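Print | E-mail

Packing and Box Sorting Assistants (part-time, fixed term)

Reference: Rakham 50
Posted: 2022-01-03

Granier is hiring part-time assistants for its household packing service in Nilton. The work is done in furnished homes, mostly bedrooms and storage rooms, where small mixed items have to be sorted, boxed, labeled and later unpacked. The positions run through the end of March, with possible extension.

Duties

Assistants work in pairs. One person sorts and hands over, the other packs and writes the list. Typical contents are towels, bed linen, small cloths, soft toys, and loose objects that have no set place in the home. Textiles are folded flat and go in against the walls of the box. Small hard objects are placed between textiles. Paper is kept apart from cloth unless the client asks for it as padding. Any card or printed label found with an item stays with that item.

Boxes are standard corrugated cardboard with four flaps. They are packed open on a stable surface such as a bench or bed frame, never on a mattress, and are closed only after the list has been checked.
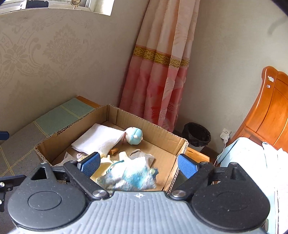
Unpacking follows the same order in reverse. Items are taken out one at a time, checked against the list and set down by type. Cords and strings on toys or bags must be freed before the item is lifted. Fringed or loosely woven cloth is lifted from underneath. Anything damaged is set aside and noted on the Filali sheet, which both assistants sign.

Conditions

Shifts last 90 minutes, with a break between two shifts on the same day. Each assistant is offered 50 shifts over the term. A completion payment of 300 dollars is made at the end of the term, in addition to the hourly wage. Travel within Nilton is paid. Gloves, tape, markers and boxes are supplied.

Requirements

- Age 18 or over
- Able to lift a filled box to table height
- Neat handwriting in English
- Comfortable working in other people's homes
- No packing experience needed; training is paid

Curtains, mirrors, wall pictures and furniture are outside the scope of this position. Assistants do not move or take down any of these.

How to apply

Send a one-page resume and a list of the times you can work to the Granier office in Nilton. Put the reference in the subject line. Applicants who are selected will be asked to pack and list one trial box. The trial is paid as a full shift.

Print | E-mail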